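What's the horror film with the haunted ferry and the bell?

Saw it on late-night telly one November, aged far too young. A ferry crosses to an island, a bell rings under the water, and each time it rings there's one passenger fewer. Subtitled, I think. I've had 46 wrong suggestions elsewhere, and 30 of them were The Fog.

Flesau 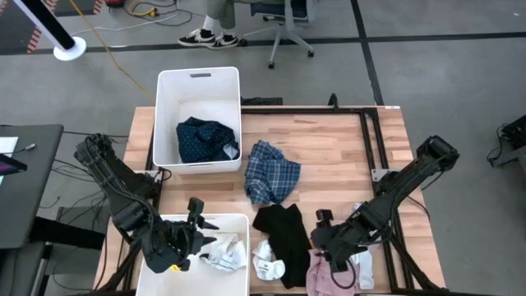 Kullitness, May 5, 2022

Sounds like Zarnum. The bell is the best actor in it. Try the 18 certificate version if you can find one, as the telly cut loses the drowned choir and most of the plot, such as it was. Skip the sequel. I didn't, and I have regrets.

Simon

Is it The Fog?

Kullitness_Keith's_Cat

Zarnum, seconded. It isn't subtitled though, they just mumble. My old tape had 3 minutes of snooker at the end, which I found scarier.

ferrybell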